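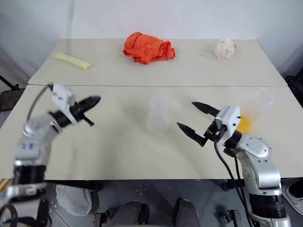

Fig. 2. Gildale table, both panels in place, with small items on top.

Joining and clearing the panels

1. Push the far panel up to the near panel until only a thin straight seam is left. It will never vanish. We have tried.

2. Run a fingertip along the seam. If one side sits higher, turn the foot under that side until it doesn't.

3. Clear the top before wiping. Start with anything transparent. A clear cup on a white table is easiest to find with your elbow.

4. Shake out crumpled cloths and wipe both panels, working toward the seam and then along it.

NOTE: Bright orange cloths are hard to lose. Bradach recommends them for this reason and no other.

CAUTION: Do not lift the table by one panel. You will be holding one panel.

Spare feet: part 336, sold in bags of 26.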